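Review: the Lencho audio guide for the chapel and cloister at Runddale

Visitors to the former priory at Runddale may now borrow a handheld audio guide, produced by Janda and offered at the gatehouse for a charge of 3 euros. Our reviewers tested the device, known as the Lencho, over two visits in May, following the full route from the pilgrims' gate to the upper cloister.

The guide contains 99 short recordings, each linked to a numbered plate on the wall. The visitor enters the number and the commentary begins without delay. The recordings on the chapel are the strongest. The account of the painted ceiling is clear and well paced, and the narrator, Iulian Crăciun, allows a pause after each panel so that the listener can look up and find the next one. The history of the hermits who kept the spring above the orchard is also told with care, although it would benefit from a little more on how they lived in winter.

The section on the cloister is less satisfactory. Four of the recordings repeat the same passage on the founding of the house, and the commentary for the chapter room still refers to a staircase that is closed to the public. Rochelle Waaka, who wrote the English text, has confirmed to us that these entries are to be revised before next season.

In use the Lencho is light and comfortable to hold. The volume is sufficient in the nave, but wind makes it hard to follow on the terrace, where earphones are advisable – visitors should bring their own. The battery lasted through both of our visits. The keys are small, and those wearing gloves will find them difficult.

The route includes a climb of 400 metres along a stony path to the oratory, for which the guide gives fair warning. It also offers a shorter circuit on level ground, with the same recordings for the chapel. An optional extension leads to the viewpoint at Fevbridge, from which the whole valley may be seen.

We recommend the guide for a first visit. Those who already own the printed handbook will find little that is new, apart from the recordings of the bells.
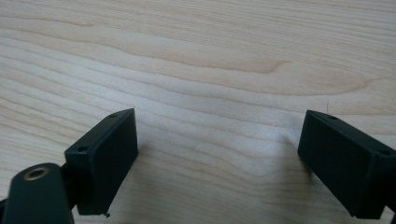
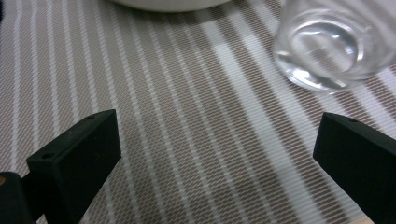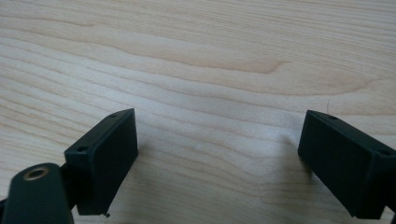 Heritage and Places of Worship

Guides are issued at the gatehouse until 4 p.m. and must be returned before the gate closes. A deposit is required. Groups are asked to reserve in advance.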